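Pince Sornuteo à deux doigts : mon avis après 400 saisies

Ça faisait un moment que je voulais remplacer la pince d'origine de mon bras, et en avril j'ai fini par craquer pour la Sornuteo. Avant ça j'avais une Peng, achetée d'occasion, que j'aimais bien malgré son bruit de perceuse. J'ai donc les deux, et je peux comparer !

Le montage d'abord. Six vis, une bride, un câble, et c'est parti... enfin presque, car le câble fourni est trop raide et il m'a fallu trois essais avant de trouver un passage qui ne tire pas quand le poignet tourne. Côté logiciel, le contrôleur Godisari l'a reconnue du premier coup (la Peng m'avait coûté une soirée entière, je m'en souviens encore).

Pour les essais, j'ai gardé ma table habituelle : de la dînette et deux ou trois ustensiles. C'est bête, mais entre une fraise, une passoire et une bouteille de ketchup en peluche, on a déjà à peu près tout ce qui énerve une pince. Le mou, surtout. La Peng serrait trop ou pas assez, et les objets en tissu partaient de travers une fois sur deux. Avec la Sornuteo, j'ai baissé la force au tiers et je n'y ai plus touché.

Les points qui fâchent : les doigts sont larges. Très larges. Dès que deux objets sont proches, il faut ruser sur l'angle d'approche, et vue du dessus la pince cache une bonne partie de ce qu'on veut attraper. La caméra de poignet devient vite indispensable, alors prévoyez-la dans le budget. La notice, elle, est traduite n'importe comment.

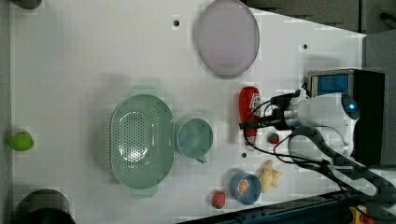
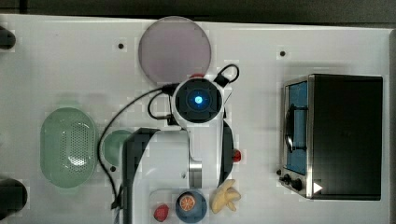
La table vue du dessus, puis le ketchup vu du poignet :

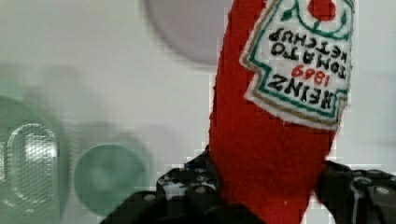
Crédit photos : atelier Pluninden

Au chapitre du prix, comptez 2 000 euros la pince seule et 3 000 avec la caméra. Ça pique, oui. Je la garde quand même, et la Peng repart sur les petites annonces avec sa bride et ses deux jeux de patins. Prochain essai : les doigts étroits, vendus à part, dès qu'ils sont de nouveau en stock.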